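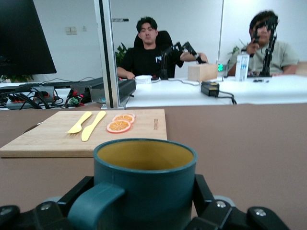
csoler_34
Has anyone here worn the Akora field watch for more than a few months? Mine came in May and I'm trying to decide if I keep it or swap it for the Deligiannis. The dial is what sold me. It's dark teal with mustard yellow on the inner ring, the same pairing as the mug, teal outside and yellow inside. It runs 9 seconds fast a day, which bothers me more than I expected.

pastor_e
9 a day is within spec for that movement. Wear it another month before you send it anywhere.

Ildi S.
Disagree. I had one at plus 9 and a local shop regulated it in one afternoon for 50 dollars. It's been at plus 2 since. Why live with it?

pastor_e
Because opening the case can void the warranty. Check the card first.

Ildi S.
Mine was bought used, so no warranty to lose. Fair point for a new one.

baltasar_p
I own the Deligiannis. Better bracelet, worse lume, and it sits tall. If your wrist is small you will notice. The clasp on mine also came loose and I waited until a Wednesday callback just to get a part number.

csoler_34
That's not great. Is the strap on the Akora a standard size? Mine is stiff.

Consuelo C
Yes, 20 mm. I put a Flello canvas on it – much softer. Skip the leather one, it cracked at the holes.

csoler_34
Thanks. I'll look for the warranty card tonight and order the canvas.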